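Horse Breeding | Interviews
4 min read

Aicha Abdelaziz did not plan to breed Arabians. She bought one mare for trail riding, and the mare came in foal. "I paid for one horse and got two," she says. "I was not pleased at the time."

That filly, Bensaid, is now the senior mare at Pasthorpe, the farm Abdelaziz runs. Five of the horses living there trace to her. The stallion, Irkarach, came later, as a weanling, after Abdelaziz saw his dam finish a long ride and trot out sound the next morning.

"I look at legs first," she says. "Then the back, then how they eat. A horse that won't eat away from home is no use to me, however pretty the head is."

She breeds 4 mares in a normal year and keeps records on every cover, scan and foaling in a set of paper notebooks. She has been offered software and turned it down.

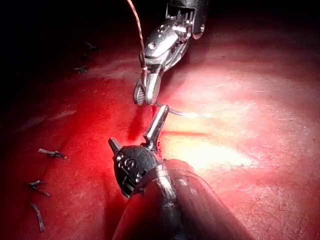 Instrument jaws and suture thread, close up.

Foals at Pasthorpe are handled from the first day, but not much. They learn to wear a halter, lead beside the mare and have their feet picked up. After weaning in October they go out on the hill pasture together and are mostly left alone until spring.

"People want to do too much with a yearling," Abdelaziz says. "Mine learn to walk on rocks and get out of each other's way."

Her best known horse so far is Trornex, a gray gelding by Irkarach out of a Bensaid daughter. He has 555 competition miles and is still going. His owner bought him as a three-year-old with 30 days under saddle, after two other buyers passed on him for being plain.

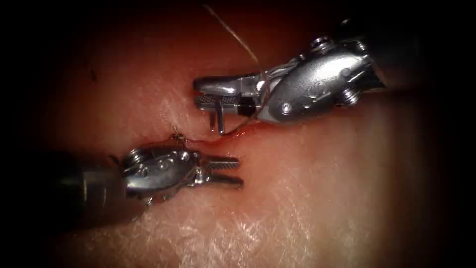
What she asks of buyers

Every sale includes a visit. Abdelaziz wants to see the buyer ride, and she wants to hear where the horse will live. She has sent people home. "One man wanted a stud colt for his daughter, who had been riding a year. I showed him a nice older gelding. He didn't want it, so that was that."

She also asks for first refusal if the horse is sold again. Two have come back that way, and both stayed.

For this year she has three mares in foal, two of them to Irkarach. The third was bred to an outside stallion. "I need a filly from that one," she says. "I'll get a colt."

We use cookies to improve your visit. By continuing to browse this site you accept our cookie policy.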